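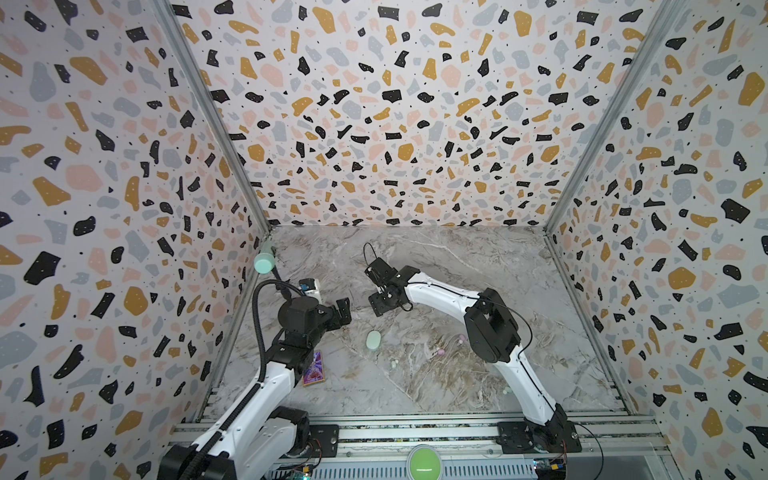

Terrazzo-style walls, marble-patterned floor. Mustard and pale pink on off-white, my favorite mix.

1/ So I've been wanting to talk about picking patterns for a small room, and I finally have coffee and a quiet morning, so settle in, friends (this one runs long, as usual).

2/ When we moved to Florkdale I painted everything white, told myself it was restful, and then spent 2 winters feeling like I lived inside a refrigerator. Never again!

3/ The powder room was first. I brought home 7 wallpaper samples from the shop over in Wenden and taped them all up next to the mirror, and oh my goodness, the one I loved in the store made me dizzy by dinnertime.

4/ Please leave your samples up for a good long while. Look at them at 9 in the morning and again at night with the lamp on. Pinks especially will surprise you, some of them go almost gray.

5/ I used to be scared of putting two busy patterns together. What helped me was letting one be speckly and the other be streaky, and keeping one of them pretty quiet in color. My sister still thinks I'm nuts, but she asked for the name of the paper, so there.

6/ Oh, and buy an extra roll! I didn't, and there's a patch behind the door that I'm not going to discuss.

7/ Hallway is next, in August if the heat lets up. Send me your bravest wallpaper, I want to see every bit of it.

More from this author
Grout colors I regret
Thrifted lamps in Nomasby
A very slow kitchen update

Contact | © Walczak Home Notes | Back to top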